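Picking up fruit with two hand-held grippers – how do you keep demos consistent?
Posted in Teaching by Demonstration, 9/21/26

pai_kitchen

I'm collecting demonstrations for a two-arm setup and doing all of it with a pair of hand-held grippers. The task is fruit and vegetables on a table, into a colander and back out. I have 160 episodes so far and the trained policy is not good. It reaches for the right area, then hesitates over the oranges and closes on air. With the cucumber it does fine if the cucumber is alone, and badly if anything is leaning on it.

I was told on another forum to collect 2,000 and stop worrying. Before I spend weeks on that I'd like to know if I'm doing something wrong. Should I always pick in the same order? Should one hand hold the colander while the other works? Does it matter that the small fruit rolls a bit when I touch it?

I process everything with Zerlow, default settings, both grippers recorded together.

Gwion Lloyd

Don't go to 2,000 yet. If the demos disagree with each other, more of them won't help much, and you'll have a bigger pile to sort through later.

Pick an order and keep it for the first batch. I go large to small, and whichever hand is closer takes the piece. The policy has no way of knowing that you felt like starting with the orange this time. Once that works, you can shuffle the starting positions and keep the order, and after that loosen the order too.

Slow down before you close. Most people swoop in and grab in one motion, and then there are very few samples with the fingers open around the fruit. Your "closes on air" sounds like that to me. Come in, stop for a moment with the fingers on either side, close, lift. It feels silly but you get used to it.

Pieces that touch each other are a separate problem. Do some episodes with everything spread out and some with everything packed together in the bowl, and keep them in different folders so you can train on the easy ones first. A cucumber with an orange on each side is hard. You have to commit to one fruit and get the fingertips down around it without levering the cucumber up.

For the hand that isn't picking, decide on a resting place and go back to it every time. If it wanders, the policy learns the wandering. I would not hold the colander unless it slides.

The small stuff rolling is fine. Leave it in and keep the recovery too. I threw those episodes out at first and regretted it.

My table, produce in the colander, and spread on the cloth:

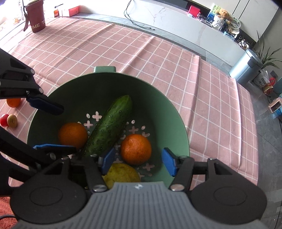
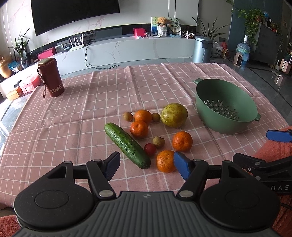 Tikedard

Agree on the order and the pause. I'd argue with the part about keeping every roll, though. When I looked through my own set of 2,053 episodes, the ones where I chased a small fruit across the table were the worst thing in there – long, jerky, and the two hands kept getting in each other's way. One nudge and a second try is useful. If it takes more than that I stop and record again.

Also check how wide you open the fingers. I was opening them all the way for everything, even the little fruit, and the policy then bumped the neighbors on the way down. I practiced for 12 episodes that I never meant to keep, only opening as far as each piece needed, and then started recording properly. The later data was much easier to train on.

No idea about Zerlow, I use Skallitz. But whatever you use, play back a few episodes with both hands side by side before you collect more. If the two are slightly out of step you'll see it when one hand lets go.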